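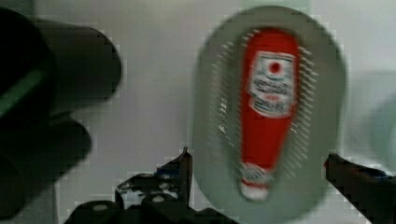 Ketchup: fridge or cupboard?
Kitchen Basics > Food Storage

grimutari
We moved in April and the new fridge is a lot smaller than the old one. The door has one shelf that fits tall bottles and it's full. I'm thinking of moving the ketchup to the cupboard for good. My mother always kept hers next to the salt and none of us got sick. My wife says absolutely not. What do you all do?

Sunditz
Cupboard. Diners leave it on the table all day. It's vinegar, sugar and salt with some tomato in it. We're a family of five and a bottle is gone in a couple of weeks.

mofokeng_k
Diners also go through a bottle in a day or two, so I don't think that tells you much. The label on mine says refrigerate after opening and I do. It won't make you ill in the cupboard but it goes brown and the taste gets flat. I left one out by mistake last summer and ended up throwing away half of it.

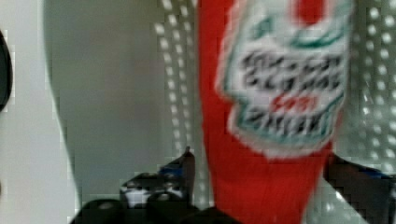 If shelf space is the problem, buy the smaller size. You pay a little more per ounce but it gets used while it still tastes right, and it fits in a short door shelf.

Sunditz
Half a bottle in one summer? You just don't eat much ketchup. For people who do, the cupboard is fine.

mofokeng_k
That's what I said. It depends how fast you use it.

vestell788
Whichever you pick, wipe the cap. Most of the nasty stuff I've seen was dried ketchup around the opening, and that happens in the fridge too. Warm water once a week and you're done. 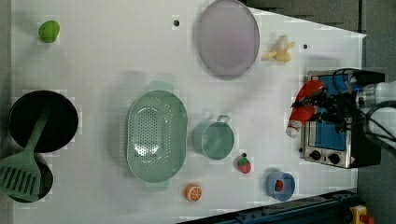 Counter space matters as much as fridge space in a small kitchen. I had the same move eight years ago and what helped was keeping only daily things within reach of the stove. With a slotted spatula lying across a frying pan, like the sage green one on the black pan there, you've lost that whole spot to two items. Hang the spatula, hang the pan if you can, and you may find room for a condiment tray. Keep the tray away from the burner though – heat is worse for ketchup than room temperature.

grimutari
Good point about the stove. Our cupboard is right over it, so that may settle things. Does lying the bottle down hurt anything? There's room on the flat shelf at the back.

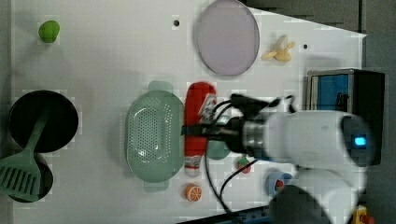 Red bottle on its side, white label.

FelicidadMaglaya
Mine has been on its side in the fridge for years. Close the cap all the way and put a folded paper towel under it – they do leak a bit if the valve is worn. Mustard is the same. I wouldn't do it with mayo in a glass jar.

Sunditz
Still say cupboard, just a different cupboard.

grimutari
We only have the one. Going with the back shelf for now, and the hot sauce can move out to make room. My wife says thanks to mofokeng_k.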